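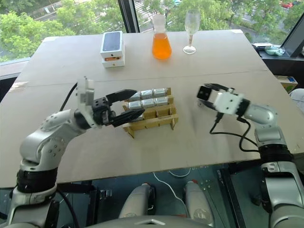 Riketti Cell Rack, Two-Row, Light Wood

Product group: bench storage and staging
Supplied by: Rutamero
Item status: stocked

General

The Riketti rack is a slotted bench rack for rectangular battery cells with a metallic or foil-type body. It is built from thin wooden slats joined by slotted crossbars and stands on short legs. The slats and dividers form a grid of open compartments. Each compartment takes one cell, standing, with the upper part of the body exposed so that it can be gripped from above or from the side and the printed face can be read without removing it.

The rack is intended for sorting, incoming inspection and short-term staging at a workbench. It is not a shipping container and does not replace the original packaging for transport.

Construction

The slats are cut from thin sheet stock and assembled dry. No screws, staples or other metal fasteners are used anywhere in the body, and replacement parts must not be fixed with them. Crossbars are notched to half depth and interlock with the slats at right angles. The slats are set at a slight angle, which lets a cell lean against its divider and keeps the rows separated at the top.

The surface is left unfinished. Pencil marks for lot or position numbers can be applied to the crossbars and sanded off later. Adhesive labels hold poorly on the bare wood; the Šindelář clip tag (ordered separately) fits over the slat edge.

Loading

Fill the back row first, left to right, then the front row. Cells in the front row sit a little lower than those behind, so both rows remain visible from the operator's side. Partial loading is permitted. With a partial load, keep the cells together in adjacent compartments and leave the unused ones at the front of the rack.

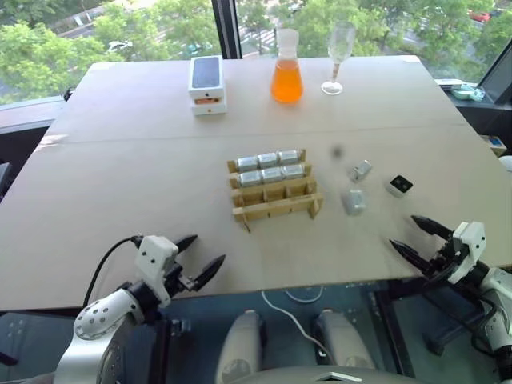 Cells waiting to be racked should lie flat with clear space between them, terminals away from each other and from any metal object. Do not stack cells on top of a loaded rack. Maximum load for the complete rack is 900 g, evenly distributed. Do not lift the rack by a single slat; hold it by the two end crossbars.

Compartment fit

The cell must drop in under its own weight and come out without twisting. If it has to be pressed, the compartment is too narrow for that format and the wider divider set should be ordered. A swollen or dented cell must not be placed in the rack under any circumstances. Isolate it according to the site procedure.

Nominal data

Material: light wood, thin slat construction
Finish: none
Fasteners: none
Maximum load: 900 g
Rack weight, empty: about 400 g
Divider thickness: see divider sheet supplied with the rack
Use: indoor, dry, on a level surface
Assembly: supplied flat, no tools required

Work surface

Any flat, non-conductive tabletop is suitable. On a table made of joined boards, stand the rack with all its legs on the same board. A step at the seam is enough to make a lightly loaded rack rock. A pale matte surface is preferred for inspection work, as small printed markings on a reflective cell body are easier to read without a dark background mirrored in the metal.

Keep liquids in closed vessels and away from the rack. Bare wood takes up moisture quickly and the slots tighten as it swells. A rack that has been wetted must be emptied, taken apart and dried flat before further use. Glassware can share the bench if it is set back from the working area.

Do not leave loaded racks in direct sun behind a window.

Care

Brush out the slots with a dry, soft brush. Compressed air may be used at low pressure on an empty rack. Do not wash. Worn crossbars show as sideways play in the slats and can be replaced individually.

Ordering

Part 11: complete rack, standard dividers
Part 11-W: complete rack, wide dividers
Part 17: replacement crossbar set
Part 17-D: replacement divider set, standard or wide (state which)
Clip tags: see Šindelář accessories
Lidded cover, clear: see Brikix covers, low series

The Brikix cover fits over the empty rack only. With cells standing in the compartments the clearance is insufficient and the cover will not seat.

Orders received by noon on Friday leave the warehouse the same day. Racks with wide dividers are cut to order and are next scheduled for production in September. For compartment drawings or a fit check on an unlisted cell format, send the cell dimensions, including terminals, to Oľga Paulík, technical sales, Rutamero.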